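Plestell Entry Shelf Unit, Three-Level
Set-up and Use Guide
Revision of December 20, 2018

Section 5. Loading the Unit with Footwear

5.1 Before loading

Complete Section 4 (Leveling and Final Tightening) before any footwear is placed on the unit. A frame that has been tightened while loaded may hold a twist, and the boards will not seat evenly on the crossbars.

1. Place the unit in its final position. On carpet, press down on each post in turn until the feet stop sinking.

2. Push the top board sideways with one hand. If the frame sways, return to step 4.6 and retighten the crossbar bolts.

3. Run a fingertip over each screw head on the boards. Heads must be flush with or below the wood surface. A raised head will mark soft soles and catch on cloth.

4. Wipe the boards with a dry cloth. Do not use spray polish. Polish leaves a film on which molded soles slide.

NOTE: Boards supplied from the Skomine plant are finished with oil and may transfer a slight odor during the first weeks. Leave the unit unloaded for 2 days in a ventilated room if this is a concern.

5.2 Shelf assignment

The middle and bottom boards are intended for footwear. The top board is intended for light items such as gloves, a key tray or folded cloths, and may be left clear. Footwear placed on the top board raises the center of gravity and is not recommended in households with small children.

Maximum load, evenly spread:
Top board: 5 kg
Middle board: 38 kg for both lower boards combined
Bottom board: see middle board

CAUTION: Do not stand on any board. Do not use the top board as a seat while putting on shoes.

5.3 Loading slides and house slippers

Slides with thick molded soles are wider than they look from above, and most loading faults come from placing them too close together. Load the bottom board first.

1. Sort footwear into pairs on the floor in front of the unit. Put single slippers aside until the partner has been found.

2. Place the first pair on the bottom board, starting at one end. Hold each slipper by the heel and slide it in toe first.

3. Leave a finger's width between pairs. The two slippers of one pair may touch.

4. Continue to the other end of the board. If the last pair will not lie flat, remove it and store it on the middle board. Do not force it in on edge.

5. Load the middle board in the same way, toes toward the back. Heavier slippers go nearest the posts.

6. Step back and check that no heel projects past the front edge of the board.

NOTE: Where the clearance above the bottom board is small, slippers may be tilted with the toe raised. Tilted slippers take up less depth but can creep forward in use. Check them when vacuuming.

NOTE: Light-colored slides show dirt from the soles of the pair above if grit falls through the gap behind the board. Store outdoor shoes on the bottom board only.

5.4 Removing a pair

1. Reach in from the front, palm down, at the height of the board.

2. Take one slipper at a time by the strap or heel and lift it clear of the board before drawing it out. Dragging wears the front edge of the wood.

3. Do not pull on the posts or crossbars for support.

5.5 Fault table

Slipper slides forward: board not level from front to back. Check that the post is at 90 degrees to the floor, then see step 4.3.

Slipper rocks on the board: sole is resting on a screw head. Drive the screw in a further quarter turn.

Black marks on soles: contact with the frame. Move the pair inward from the post.

Board bows in the middle: load too heavy or concentrated. Move the heavier pairs to the ends.

Footwear in place on the middle and bottom boards, top board clear:
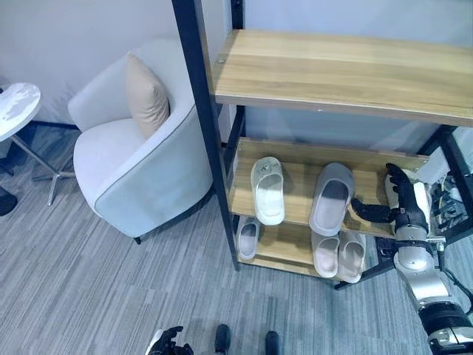
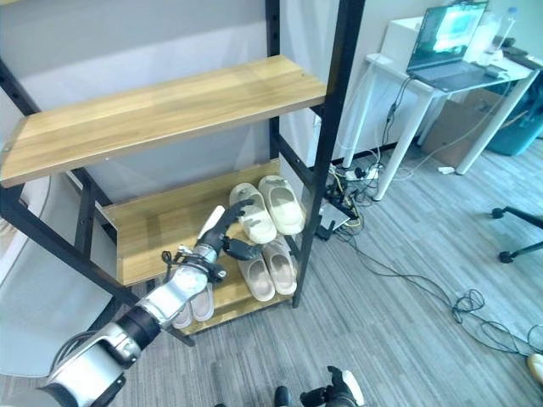
Zavala

5.6 Care in use

Empty the middle and bottom boards once a month and brush out loose dirt. Wipe the wood with a cloth wrung out in plain water and dry it at once. Let washed slippers dry fully before they go back on the unit. Standing water under a molded sole will leave a ring in the finish, and the ring cannot be wiped off.

Retighten all bolts after the first month and each January after that. Use the hex key supplied in the Usaveo hardware bag. Do not use a power driver.

If a board has to be replaced, unload the whole unit first, including boards that are not being changed. Go to Section 6 for part numbers.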